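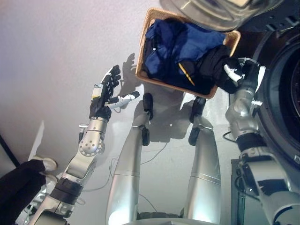 Basket of laundry by the washer

I've been using Flevell for the family photo books since last June, and a few people have asked how I'm getting on with it, so I've finally sat down with a pot of tea to write it up.

The short version is that I like it very much. You drop your pictures into a tray on the left, pick a page size, and it has a go at laying them out for you. My first book had 53 pages and took me three evenings, and a good part of that was me dithering over which of my sister-in-law Seon-mi's wedding pictures to leave out (sorry, Seon-mi!). The captions are lovely and simple — click under a photo, type, done — and you can change the lettering for the whole book in one go.

It does get slow with a big collection. I have 3405 photos in mine now, and scrolling back to the early ones is a bit of a trudge. I'd also love a proper undo for when you move a whole page, as I've lost a layout that way more than once and said some words I shouldn't.
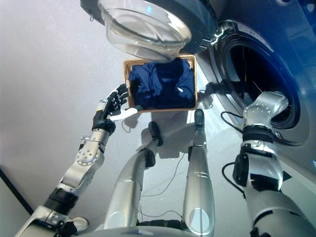
Blue washing machine, door open

Printing costs £30 for the standard hardback, and the colours came out warmer than on my screen, which suited the holiday pages and did my brother's sunburn no favours at all. Delivery was quick both times. I tried Starum before this and found the menus a muddle, though Kieran Hulme at our camera club swears by it, so do try both if you can. I'm starting the next book this weekend.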